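We use cookies to improve your visit. By continuing to browse you agree to our cookie policy. Accept

Do you really need a new rain jacket

I have now read more outdoor clothing marketing than any healthy person should, and I still can't tell you what "breathable" means. I can tell you it costs more.

This started in April when my old shell gave up at the shoulders. It was a Tarska, bought on sale, and it had done me for years of dog walks and one miserable camping trip. I went looking for another one and found that the same jacket, or one with the same name anyway, is now $300. The pockets have moved. The hood has a little wire in it. I am supposed to be excited about the wire.

So I looked at the Akeck, which everybody on the forums swears by, and that one has a number attached to it. Waterproof to some number of thousands, breathable to some other number of thousands. I asked the guy in the store what would happen to me, personally, if I bought the jacket with the lower number. He said I might get damp in sustained rain. I said I get damp in all of them. He went to check something in the back.

My suspicion is that most of us walk from a car to a building. If you are on the side of a mountain in November, fine, ignore me, spend what you like. But the reviews I read were mostly written by people who had owned the thing for a week. One page had 3,864 ratings and I scrolled for a good half hour looking for anybody who had worn it through a second winter. I found 2. One of them said it leaked at the neck.

Then there are the wash-in treatments. Cillamell sells a bottle that is meant to bring back the "beading," and I did try it on the old jacket. The water beaded nicely in the kitchen sink. Out on the street I was wet by the mailbox. Maybe I did it wrong, the instructions were in very small type and wanted me to own a tumble dryer.

What I ended up doing was taking the old one to Kovács, the repair place behind the bank, and asking what they could do. They were not hopeful about the shoulders. They did say that most jackets they see come in with a bad zipper and nothing else wrong, and that half of those people have already ordered a new coat by the time they pick up the old one. I believe that. I've done it.

I'm giving it until fall. If I cave and pay the $300 you'll hear about it, and I'll be in a bad mood.
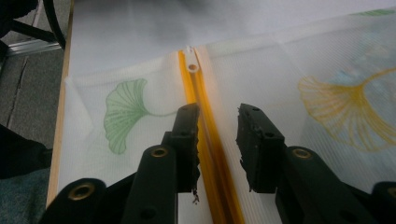 And if anyone has had the same shell for more than five years and still stays dry in it, leave a comment with how often you wear it. Please don't send me the number on the tag.

7 comments | 12 shares

Contact | All rights reserved | Back to top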